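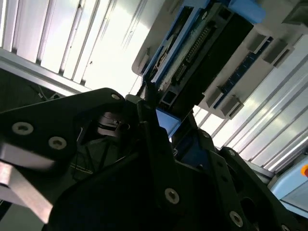
White ribbed paneling, with narrow gray grooves between the slats

Dust in the Back Room: What Works for Me

I have been keeping up the same back room for a good many years now. It started as a laundry, spent a while as a sewing room, and is now mostly a workbench with shelves on either side and a chest freezer I keep promising to move. Through all of that the one constant has been dust. Wood dust, lint, whatever the dog brings in, and that gray fluff that seems to come from nowhere at all! A few readers of the Wultisside neighborhood newsletter wrote in asking how I stay on top of it, so I've put down everything I could think of, in no very sensible order.

Start at the top

I know, I know, everyone says it. But I spent years sweeping the floor first because the floor was what bothered me, and then I'd dust the shelves and have to sweep all over again. So now I do the light fixture, then the tops of the cupboards, then the shelves, then the bench, and the floor gets done after I've had a cup of coffee and given everything time to settle. Half an hour is usually enough. If I've been sanding I leave it overnight and shut the door.

For the light fixture I use an old pillowcase. Slip your hand inside it and wipe, and then turn the whole thing inside out over the trash can when you're finished. It works beautifully on ceiling fan blades too (slide the case over the blade and pull it back toward you). Switch the fan off first and let it stop.

Grooves, slats and anything ribbed

Beadboard, shutters, louvered doors, radiator fins – they all look lovely for a week and then the grooves fill in. A flat cloth just skates over the top. What you want is a cheap paintbrush, the natural bristle kind, an inch and a half wide, with the bristles trimmed down a little so they're stiff. Run it along the groove in one direction only, holding the vacuum hose underneath with your other hand. Back and forth just packs the dust into the corners.

If there's grease mixed in, as there always is near a stove, put an old cotton sock over a butter knife, dampen it with warm water and a drop of dish soap, and work along each groove slowly. Rinse the sock often. On painted wood, go over it again with a dry sock, or the water sits in there and lifts the paint. I found that out on my own pantry doors, and I still haven't repainted them.

For metal, I like plain white vinegar cut half and half with water, but keep it off bare aluminum, which it can dull. Dish soap is kinder there. And please don't take steel wool to anything shiny. If you have a scratch you truly can't live with on a clear plastic cover or something of that sort, wet sanding with a 3000 grit paper and a lot of patience will get you most of the way back, and a dab of plastic polish does the rest.

Cloths, brushes and what to buy

You don't need much. I have a drawer of cut-up T-shirts, a couple of microfiber cloths, three paintbrushes and a rubber bulb blower, the sort sold for camera lenses. The one thing I did splurge on was a little hand brush set from Stöcker, with the angled head, and I've had it so long the handle has gone pale where my thumb sits. The refill heads are number 3346 on the packet. There's a 3515 too, and it looks exactly the same hanging on the hook, but the neck is wider and it will not click in. I've bought the wrong one twice.

Wash microfiber on its own, without fabric softener, and let it dry on the line. Softener coats the fibers and after that they only push the dust from one end of the shelf to the other. T-shirt rags can go in with anything.

Electrical things

Anything with a fan in it pulls in dust all day long, and that goes for the dehumidifier, the bathroom vent, the little heater under the bench and the family computer alike. Unplug first, always. Then take off whatever grille or cover comes off easily, carry the thing outdoors if you can, and use the bulb blower or short bursts of canned air with the can held upright. If there's a fan, hold the blades still with a finger or a pencil while you blow.
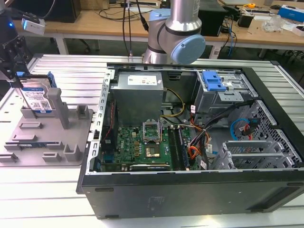
I never use the household vacuum right up against a circuit board. It can build up static, and it can swallow a small screw before you've noticed there was a screw. Soft brush, short bursts of air, and leave the things you don't recognize alone. I keep a muffin tin beside me for the screws, one cup for each step, and go around it backward when I put the cover back on. Six cups is plenty for most jobs, and I bought mine at a yard sale with one side bent, so it was never going to see another muffin anyway.

While you have the cover off, look at the foam filter if there is one. Most of them will rinse clean under the tap. Squeeze it in a towel, don't wring it, and let it dry all the way through before it goes back. Mine takes until the next morning in January, when the air in the house is so dry it crackles, and longer than that in summer.

Under the bench

This is the part I put off. Things roll under there, and lint collects around them, and then you reach in for a pencil and come out with a handful of something you'd prefer not to think about. The cure, for me, was getting everything up off the floor. A shelf four inches up is enough to get a broom head under. Paint cans went on it, then the toolbox, then the shoe polish kit.

The cords were the worst of it. I used to let them pile up behind the bench, and every so often I'd drag the whole tangle out and wipe it down with a damp rag, grumbling all the while.

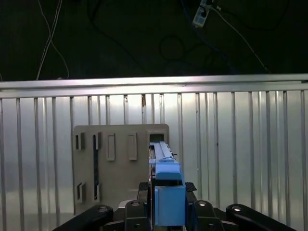 These days I hang each one from its own hook, with a bit of slack and no tight bends near the plug, and I put a loop of masking tape around the end with the name of whatever it belongs to. Bread bag tags do the same job and you can write on them with a ballpoint. For the long extension cords, coil them loosely over your hand, the way they want to go, and tie them with a strip of old stocking. Don't run a cord under a rug, and don't plug one power strip into another, even for one evening.

If a cord has gone sticky, a cloth with a little rubbing alcohol takes the tackiness off most of them (unplugged, and let it dry before you use it). If it has cracked, or you can see a different color showing through, it goes out.

A few odds and ends

A dryer sheet that's been through the dryer once is still good for baseboards.

Keep a doormat on the inside of the workroom door as well as the outside. I shake mine over the back steps in the evening.

Rarkska paste wax on the bench top makes sawdust brush off in one sweep. Two thin coats, buffed well. The Trovudau kind in the green tin works too, but the smell hangs around, and you'll want a window open.

Damp newspaper, torn up and scattered before you sweep a concrete floor, keeps the dust from flying. My grandmother used wet tea leaves for this, which I have also tried, and it does work, though you'll be picking tea leaves out of the broom until supper.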